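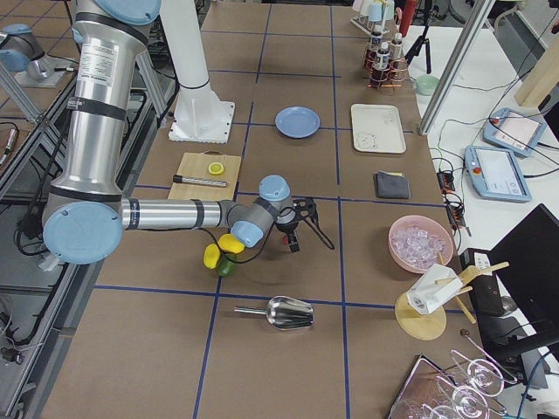 Drinks table, paper down and taped into cells. Board, ice bowl and scoop on it.

Keeping a small drinks prep table in order

Posted May 12, 2021 by jolau_bar

I run a cold tea and lemon station on one table. The surface is covered in brown paper, divided with blue tape so each item has its own cell. Items on it: cutting board, ice bowl, ice scoop, round plate, rectangular tray, bottle rack, folded cloth with a sponge. The table is 70 inches long.

Two problems. The scoop has no fixed location and ends up on the paper. The cloth and sponge also sit between the tray and the ice, and I suspect that is the wrong place for them. What layout do people use? I would prefer not to buy a larger table.
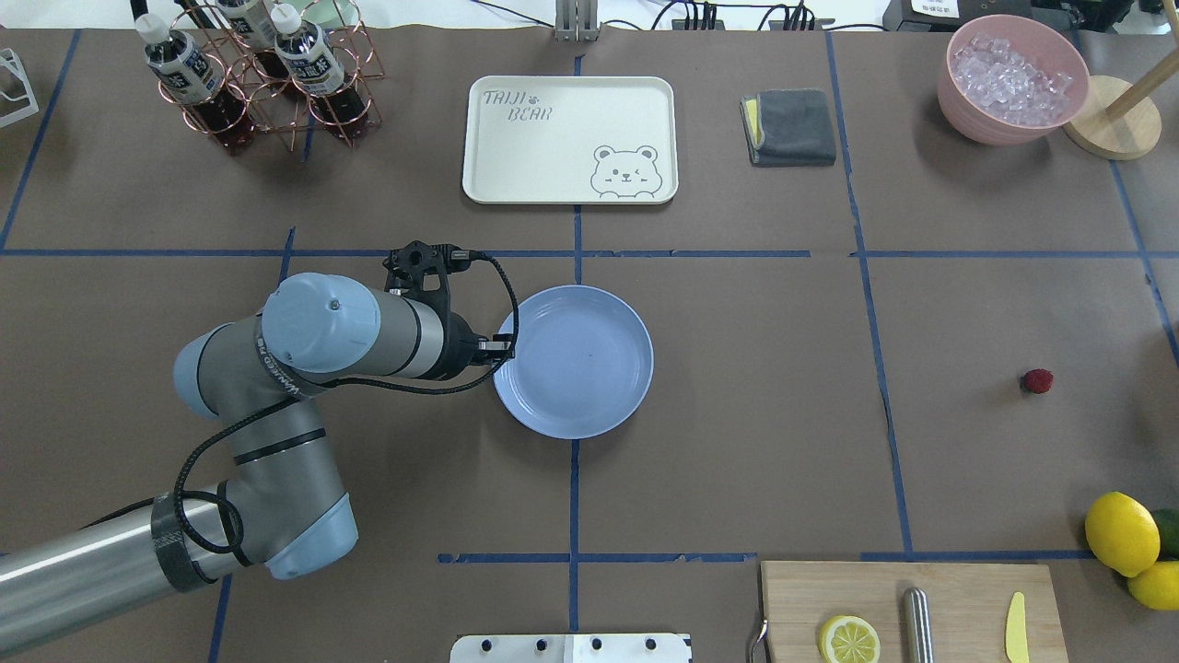

Same table, rack and tray side. One raspberry in the cell on the right.

2 answers

Chiamaka Olaniyan
Lay it out in order of use, left to right: bottles, plate, board, ice. Your rack is already at the left, so leave it. Move the cloth and sponge to a back corner, away from the ice. A damp sponge next to an open ice bowl is a contamination risk.

The scoop needs its own holder, outside the ice. I use a Marras upright cup with a drain hole, 21 dollars, and wash it at close. Do not store the scoop in the bowl - the handle ends up in the ice. Write the item name on the tape at the edge of each cell. Replace the paper whenever it gets wet.

Narkedov60
just get a bigger table. or put the bottles in the fridge, they dont need to be out

Reply from jolau_bar

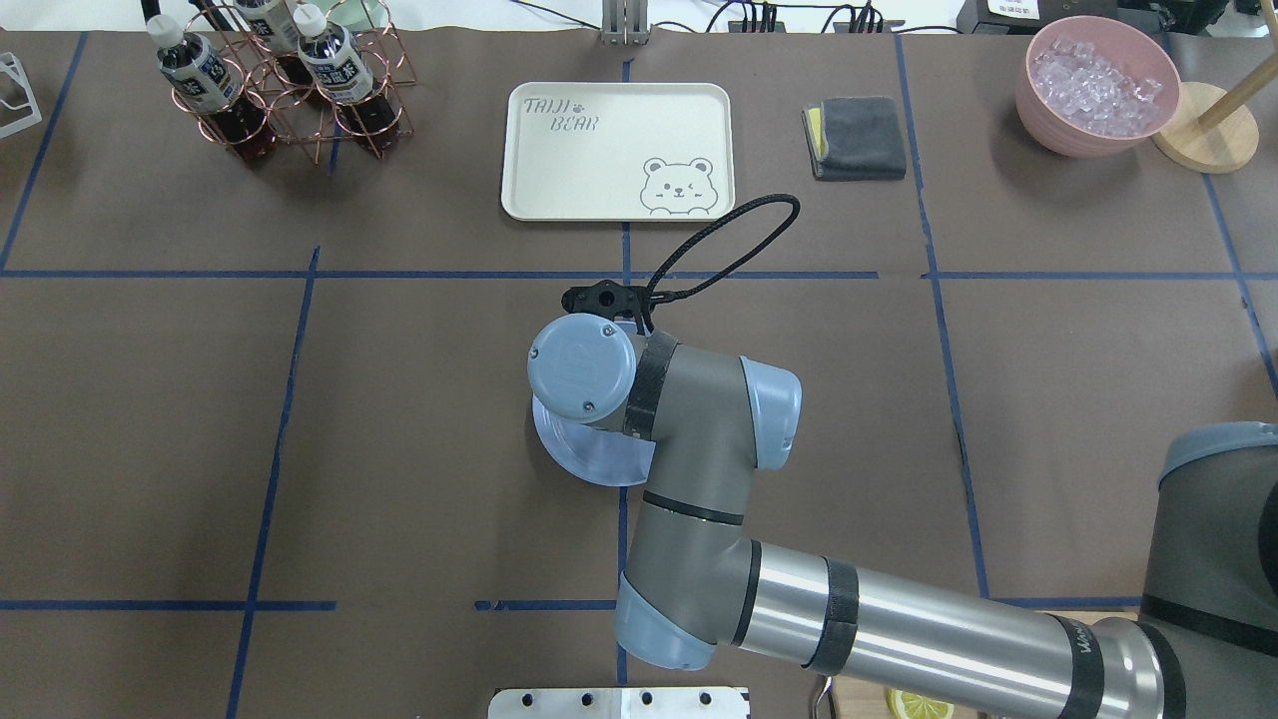 Bottle storage is the part I will not change. Guests choose their own tea, so the bottles stay out during service. The wire rack holds three and still has empty slots, so a refill can go in without moving anything else. I will try the separate cup for the scoop and shift the sponge to the back corner - thanks, Chiamaka.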